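How to test whether a machine can clear your table

Home robots are shown doing kitchen work, folding shirts and tidying desks. Most of the clips are short, and they rarely show the same job done many times in a row. If you want to know whether a machine can do a chore in your home, or at a small cafe or workshop, you need to run the chore yourself and keep score.

This guide uses one chore: clearing drinks and small items from a patio table. It is a good first test. The objects are light, the reach is short and you can reset everything by hand in a minute or two. The same method works for loading a parts bin or emptying a dish rack.

What you need

A table between knee and waist height
Bottles, mugs and small flat items you already own
A bin or tray for the cleared items
A notebook or spreadsheet
A phone with a timer
The machine, or a hand-held gripper if you don't have a machine yet

Step 1. Write down what "clear" means

Decide this before you start. On our sheet a table is clear when every drink container is in the tray, upright, with nothing spilled, and everything that was not a drink is where it was at the start. Laptops, bags and phones stay put.

The second half of that rule is harder for a machine than the first. Picking up a bottle is a grasping problem. Leaving a laptop alone while reaching past it is a planning problem, and it is where many of our failed runs ended.

Step 2. Try the job by hand with the gripper

Pick up each item using the same kind of fingers the machine has. A hand-held gripper takes away your sense of touch and most of your wrist movement, so you find out quickly which grasps are realistic. We use the Fitgate hand tool with soft ribbed fingers. Any two-finger tool will do as long as it matches the machine's opening width.

Start with an upright bottle. Bring the fingers in level, one on each side, and stop when both are touching. Close slowly. Lift a short way, hold, and set it down again in the same spot before you try to carry it anywhere.
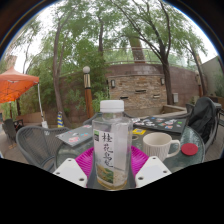 An upright bottle between the gripper fingers, with a mug and laptops on the same table.

Clear plastic is a known trouble spot. Depth cameras tend to look through it or pick up reflections, so the machine may judge the bottle to be narrower or farther away than it is. A wrapped label helps because it gives the camera a solid surface. If your machine keeps missing, turn the labeled side toward it and run the test again. Note that you did so. A pass with the label turned is a different result from a pass without.

Mugs need their own grasp. There are two choices: pinch the rim with one finger inside, or close around the body. The body grasp is safer if there is liquid in the mug, but the handle has to point away from the fingers. Try both by hand and write down the one you used.

Flat items such as coasters and lids are the worst of the lot. Soft fingers can't get under them on a hard top. Most people slide a coaster to the edge and take it from there. Very few machines do this unless they have been trained on it. We leave flat items off the first round.

Step 3. Set up the easy round

Place one bottle and one mug on the table, with a hand's width of space on every side. Leave the chairs out of the way. Put the tray where the arm can reach it without turning its base. Run the job 2 times without scoring to check that nothing is unsafe, then start the count.

Score each run with a pass or fail and the time in seconds. Add a word or two on any failure: missed, dropped, tipped, stopped, touched laptop. Do not score a run as a pass because it nearly worked.

Step 4. Set up the real round

Now put the table back the way it is on a normal afternoon. Push the chairs in. Drape a jacket over one. Set a laptop near the edge. Do not tidy the cables.

We ran the real round outdoors at Diswood in August, using the Vrettos arm on a wheeled base. Out of 47 runs, the bottle reached the tray upright in more than half. The full rule, with nothing else moved, was met far less often. The common faults were these:

The arm stopped because a chair back was in its path
The bottle was gripped too high, at the neck, and swung when lifted
The mug was found but approached from the handle side
The base parked too far back and the arm ran out of reach

Light made a difference as well. Overcast days gave steadier results than days with sun and tree shade moving across the tabletop. A glass top is harder than a plain one, so if yours is glass, run part of the test with a cloth over it and compare.

Step 5. Add your own recordings

Some systems let you teach a task by showing it. With the Puditz software, you perform the chore using the hand-held gripper while it records, and the clips are used to train the arm. Plan on a lot of clips. We had almost 3,000 before the mug grasp became dependable, and most of the gain came from changing the table, the objects and the background between clips. Repeating the same setup added little.

Record the mistakes too, if your software has a place for them. A clip where the bottle slips and you regrasp it is useful.

Step 6. Read your results

Work out the pass rate for the easy round and the real round separately. A large gap means the machine can handle the objects but not the setting. A low score on both means the gripper or the camera is wrong for the job, and more training is unlikely to fix it.

Then compare the time with your own. Clearing the same table by hand takes a person well under a minute. If the machine is slow but dependable, it may still be worth having for work done after closing. If someone has to stand by to rescue it, count that person's time in the total.

On our scores, the arm can move a bottle and a mug off an open table. It is not ready to be left alone with a crowded one. We plan to repeat the real round with the wider fingers, using the same sheet and the same rule.

Last updated 2 Nov 2023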